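In defense of keeping the old cloth

My grandmother never threw out a scrap of fabric in her life, and for most of my twenties I thought this was a kind of illness. She had a drawer in the house at Irnitz (the deep one, under the bread) that held pillowcase corners, shirt tails and half a curtain, all of it ironed. I'd like to take back everything I said about that drawer.

What changed my mind was a small thing. Last September I went to buy dish towels at Zoëga, the big home store out past the highway, and came home with a pack so thin and slippery that it pushed the water around the plate. I had paid good money for them, too. The old flannel I dug out of my own rag bag that evening did the job in one pass, and it had already been a nightshirt for years.

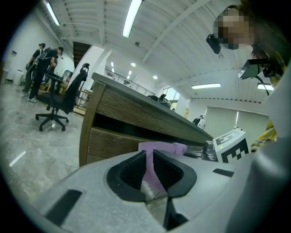 I don't want to be a scold about this. People are busy, and a person with three kids and a night shift doesn't need me telling her to hem her old sheets. But I do think we've gotten out of the habit of looking at cloth and asking what else it could be. A worn towel is softer than a new one. A sheet that has gone through in the middle is still perfectly sound along the sides – my grandmother would cut it down the center and sew the outer edges together, and get another few winters out of it.

I wrote some of this in our neighborhood newsletter, which goes out to 251 households, and I got more mail than I ever did about parking.

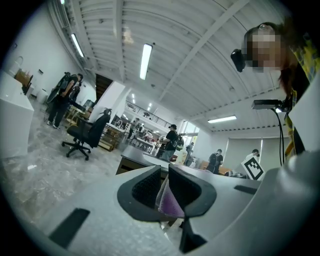
Mikkel Grímsdóttir wrote back that it was all very well if you had a deep drawer, but that in a one-room apartment a rag bag is just one more thing to trip over, and that she had given hers up without a moment's regret. I think she has a point, and I've turned it over a good deal. My answer would be to keep a small bag, then, and when it's full, use something up before you add to it. Mine hangs on the back of the pantry door, and at the moment it's mostly flannel.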